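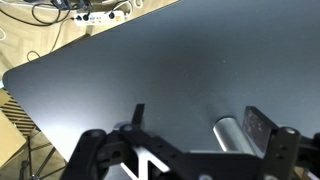
Chore testers wanted, Addale

Paid sessions, 3 evenings a week until the end of June. No technical background needed. A low tolerance for nonsense is welcome.

Every few months somebody sends me a clip of a robot folding a towel, and every few months I ask how many towels it dropped before that one. I have yet to get a straight answer. So we are setting up our own trials, with ordinary chores and ordinary people doing the scoring.

We need people who clean, tidy, stock shelves or wash up, at home or for a living. You will watch an arm attempt a job such as clearing a table, moving a cup or putting things back on a shelf, then do the same job yourself at your normal pace. Afterward you fill in a score sheet and tell us whether you would have let the machine carry on or taken the thing out of its grip.

My own view, so you know who you are dealing with: I think most of these machines are a long way from being any use in a kitchen or a stockroom. Picking up one cup from a bare table is a fair start. Picking up the same cup from behind the cereal box while a child is asking for juice is the work.
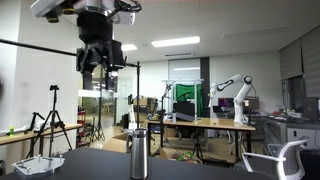 Wanda Makowska runs the sessions and will stop a trial whenever you ask. Leire Benítez looks after the scoring, and she is more hopeful than I am, so you will hear both sides over coffee. You don't have to agree with either of us. Please don't be polite to the robot.

You should be 18 or over, able to stand for 30 minutes at a stretch, and comfortable having your hands filmed. People who have worked in hotels, cafes, warehouses or care homes are especially welcome. If you build or sell robots, or live with someone who does, this one isn't for you.

Each session lasts 2 hours, with a break. We pay for the full session even if the machine packs up early – it may. Travel within Addale is covered, so keep your tickets.

To apply, write a few lines to Sławomir Adamczyk at the Promberg front desk. Tell him which chore you hate most, how you do it, and which evenings you can manage. Applications close Fri 9 August for the autumn group; the current group is filled as people write in.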